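Tomham Household Advisory Service
Kitchen Guidance: Storing Opened Wine and Cooking Liquids

Opened wine intended for cooking should be resealed promptly and kept in the refrigerator. Air is the principal cause of spoilage once a bottle has been opened, and a bottle left on the counter overnight will already have lost some of its freshness. Members are advised to write the month of opening on a strip of masking tape and fix it to the shoulder of the bottle.

Small remainders may be poured into a clean jar that they fill almost to the lid. They may also be frozen in an ice tray and added directly to sauces and stews. Vinegar and soy sauce keep well in a cool cabinet away from the range. 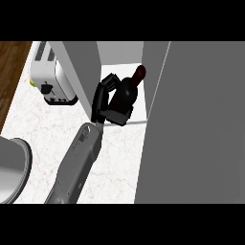
A dark wine bottle in the kitchen.

Unopened bottles closed with natural cork should be laid on their sides if they are to be kept for more than a few weeks. Screw-cap bottles may be stored upright. The cabinet over the refrigerator is unsuitable for either, as warm air collects there.

Spills on marble

Wine, lemon juice and vinegar will etch marble, and sealed stone is only partly protected. Blot the spill at once with a paper towel. Wiping spreads the liquid over a larger area. Rinse with plain water, blot again and dry with a soft cloth. 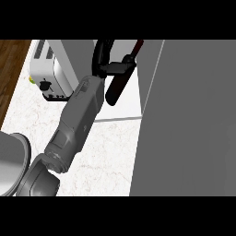 For a stain that has already set, mix baking soda and water to a thick paste, cover the mark, and lay plastic wrap over it for 27 hours. Remove the paste with a damp cloth and repeat if necessary. Dull spots left by acid are damage to the polish itself and will not respond to this treatment; a stone refinisher should be consulted.

Corrections to this sheet may be sent to Edith Chambi at the Tomham office. The companion sheet on wooden floors, prepared by Wilmer Cuadros, will be reissued in January.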